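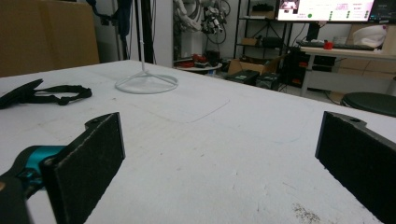 Does anyone know how to turn subtitles on without losing the picture quality? I've started going through old foreign films in the evenings, and I do it from the big white table in the back room, the one with the scuffs and little grey specks all over the top, with the laptop plugged into a Cloron screen. Last night I put on Jastier (the long courtroom one, lovely so far) and as soon as I chose English subtitles the whole thing went soft, like watching through a net curtain. Off again, sharp again. It's the Hidayat app and I've got 120 films saved on there so I don't want to start over somewhere else!
Francine Zacharias

Had this with the same app in July. Go into playback settings, find "subtitle style" and change it from "built in" to "overlay". Built in makes it fetch a different copy of the film, and the older ones only have a small copy with the words on. You'll need to close the film and open it again, pausing isn't enough. Text size goes back to tiny when you switch, so put that up while you're in there.
Kwesi Gbeho

Is it the cable? Mine was the cable.
Eirini Chatzigeorgiou

Kwesi's way worked for me, except on three of the really old ones where overlay is greyed out. For those I just put up with it. Francine, do stick with Jastier, the second half is much better than the first and the sister's speech had me in bits.
Ngozi Isah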